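Budget for a board-handling arm – is the Trornska quote sane?
Automation on a small budget > Buying advice

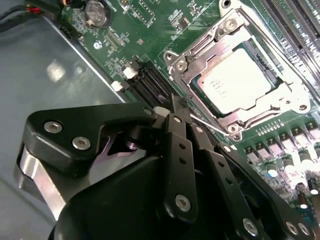
gastberg_bench wrote:
Trornska want us to sign in February for an arm, gripper and 5 years of support. Our work is server teardown, mostly pulling CPUs and memory. I'm not sold. Look at the thin wire lever along the socket, and the four screws holding the silver frame down. Their quote has one line for "fingers" and nothing for a driver or a tool changer.

chege25 wrote:
Ask what spare fingertips cost. We budgeted for 4 sets a year and went through 9.

prornmont wrote:
Disagree with the gloom. Memory alone paid for ours. Leave sockets to a person.

gastberg_bench wrote:
Maybe, but then I'm paying full price for half the job. How many units a day?

prornmont wrote:
25, on a good day.

chege25 wrote:
That's a morning for one tech with a screwdriver – I'd lease first and make them demo on your own scrap boards.

gastberg_bench wrote:
Asked for that already. They offered a video.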